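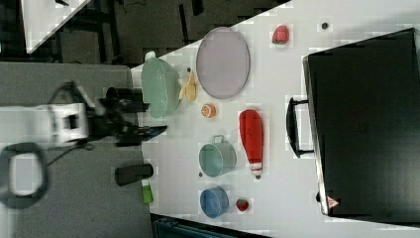 Indira Mathew had been on the Dirnside town council for 30 days when the bus map landed on her desk. The 5 ended at the feed store, a mile short of the Plorkia apartments, and had done so for as long as anyone in the office could remember.

She rode it out there one evening in June. The driver shut off the engine at the last stop and opened a newspaper. Two women got down with grocery bags and started along the shoulder of the road. Indira walked behind them. There was no sidewalk, only gravel and then weeds.

"You lost?" the older one asked.

"I'm from the council."

"Then you're lost," the woman said, and moved one bag to her other hand.

They went on past the pump house. A truck came by fast and all three of them stepped into the ditch to let it pass. At the apartments the younger woman held the gate open – Indira hadn't expected that – and asked if she wanted a glass of water. She said yes.

In the kitchen she asked for a piece of paper and wrote down what they told her. The clinic closed at six. The first bus was too late for the early shift. A boy on the second floor had quit school in the winter.

At nine she walked back to the feed store. The last bus had gone, so she kept walking.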